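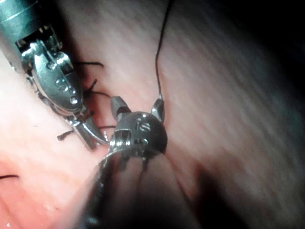 Short black thread ends on a pink surface, with slim metal jaws close by.

Tip 61: Better knots and tidier ends when you sew with jaws

If you've ever tried to tie off a stitch deep in a backpack pocket with your fingertips, you'll know why I love this subject so much. Surgical-style stitching is full of good habits for the mending basket! You grip the needle and thread with slim metal jaws, you tie each stitch separately, and you trim as you go. I started doing it on a torn tent bag last December and now I do it on nearly everything – couch cushions, oven mitts, the lining of my good coat.

What you need

A needle holder with a lock, small enough that the jaws close flat at the tip. Mine is a Godari and I've dropped it more times than I'd like to admit. A pair of blunt tweezers for the other hand. Curved needles in two sizes. Small, sharp scissors that you don't let anyone use on tape. For thread I like black Toralance polyester, even on light fabric when the mend is on the inside, as I can see every knot and every end at a glance.

Separate stitches or one long run?

A long running stitch is faster, and on a straight hem I'd still do it. But if the thread snaps anywhere, the whole line starts to loosen. Separate stitches each have a knot of their own, so one can go and the neighbors stay put. I use them wherever something gets tugged: pocket corners, strap ends, the place where a zipper meets the seam. They're slow. Put the radio on.

Tying with the holder

Pull the thread through until there's a short tail on the far side, as long as your thumbnail is wide. Lay the tip of the holder over the gap, wrap the long end around it twice, open the jaws a little, grab the short tail and draw it through. Lay that first loop down flat. Then wrap once in the opposite direction, grab the tail again, and pull to the other side. One more wrap the first way and you're done.

The change of direction matters a lot. If you wrap the same way every time you get a knot that slides, and slippery polyester will find that out within a wash or two. I did a whole row of sliders on a duffel once and had to pick out every last one (on a Wednesday night, with a train to catch in the morning).

Snug, please, and no more! If the fabric puckers into a ridge between the holes, the stitch is too tight. Loosen it before the second throw, while you still can.

How long to leave the ends

Longer than you think. Cotton can be cut quite close, but polyester and nylon are springy and like to work themselves loose, so I leave stubs I can still pick up with tweezers. On the inside of a bag they can stick out any way they please. On a cushion cover, swing them all to the same side before you cut, or they'll poke through and tickle people.

Cut with the very tips of the scissors and turn the blades slightly so you can see the knot. Never pull the tail up hard and snip at the base – it shrinks back when you let go and there goes your knot.

Practice on something soft

Fabric is forgiving, so try a few rows on something stretchy first. A thick kitchen sponge works. So does a piece of the foam that Omex cushions come stuffed with, and a silicone baking mat is harder than either but shows every wobble. Mark pairs of dots with a pen and try to come up exactly on the second dot. Thirty stitches in, your hands will have stopped arguing with each other.

Light helps more than anything else. Have it come in low from one side, so that the thread ends throw a bit of shadow and you can find them. With a lamp straight overhead, black thread on a shiny surface gets lost in the glare. I slide mine down to table height and move it around until the glare is off the bit I'm sewing.

Looking after the jaws

Wipe them after every session, open them wide and brush the lint out of the hinge. A drop of sewing machine oil twice a year is plenty. Don't use the tips to pull staples, please, however tempting it looks. Once the jaws no longer meet, fine thread slides straight out.

Arnardóttir in the arcade sells the curved needles loose, and the 300 meter spools of black are usually on the bottom shelf behind the ribbon.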